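Wooden worktop: oil or hard wax?

mistral_bench
Pale worktop, strip construction, used for sorting small plastic parts. Oiled in May, already dull. Recoat with oil or change to hard wax?

Irkarside
Hard wax. Sand to 240 grit first, two thin coats.

tollgate9
Disagree. Oil can be patched locally - wax means redoing the lot. Plastic bins slide on either.

Irkarside
Patching shows on pale wood. 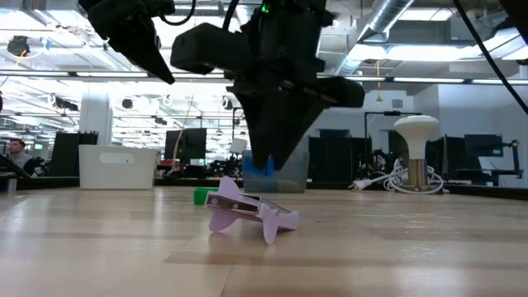

Nendosness
Moderator, Surfaces and Finishes
27 September 2025

Mine has the lavender piece and the clear bin on it. Oil, recoated every 16 weeks. No wax.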